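Recycling old computers: your questions

What can I bring to the Rodby depot?
Desktop computers, laptops, screens and loose parts. Small parts should come in a tray or box.

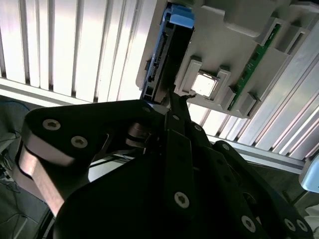
Is there a charge?
Households can drop off up to 107 kg a year free.

Do I need to remove anything first?
Take out the hard drive if you want to keep it. Memory and processors may be missing; we still accept the case. 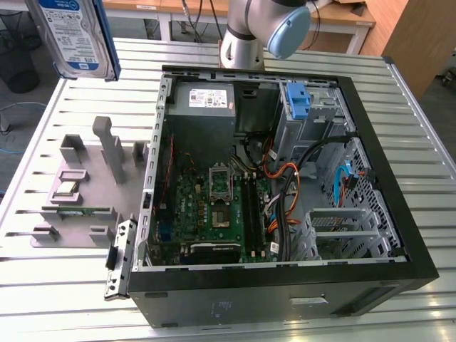
Dennis Gachanja asked whether a computer that won't start is accepted. Yes, working or not.

Can I get parts back later?
No. Once signed over, items can't be returned.

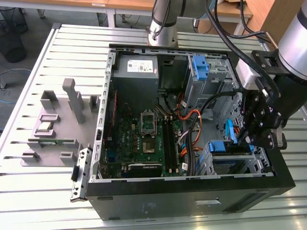

Where do the metals go?
Steel and aluminium go to Tronau, circuit boards to Sanna.

Related
Battery drop-off points
Opening hours from October
Rerano repair scheme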